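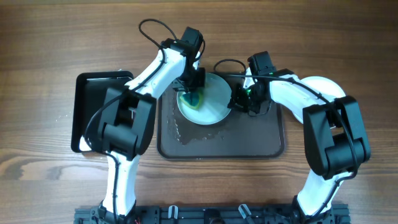
Chapter 7
Showing the Robot: Demonstration by Hand and by Remote Control

Washing a plate is hard to write down as a program. The sponge bends, the plate slides, and the right amount of pressure depends on where the sponge is. A person handles all of this without thinking about it, and it is usually faster to have the person do the job through the robot than to describe it in code.

This chapter covers two ways of doing that. In hand guiding, the operator takes hold of the arm and moves it through the task while the joints are slack. In remote control, also called teleoperation, the operator moves a separate set of controls and the robot follows. Either way the computer records the joint positions, the gripper openings and the camera views. One complete recording of a task is called a demonstration.

Two-arm tasks are mostly taught by remote control. A person has trouble guiding two arms at once, and the operator's own hands get into the camera views. In plate washing, one gripper works the sponge while the other stays near the rim, ready to steady the plate. The operator has to run both together.

Our main case study comes from the Zollura project in Dresterbridge, where Teodoro Trujillo and Gøran Midtbø collected 300 demonstrations of plate washing. They kept 200. Most of the rejected ones were not failures – the plate got washed, but the operator had paused midway or tried several grips before choosing one. A learning system copies pauses as readily as it copies good strokes.

Section 7.1 deals with hand guiding and Section 7.2 with remote control. Section 7.3 explains how to decide which demonstrations to keep. You will need the joint angle notation from Chapter 2. Readers who already know it can go straight to the Plillolgate exercises at the end of Section 7.1, which use a single arm and a dry sponge.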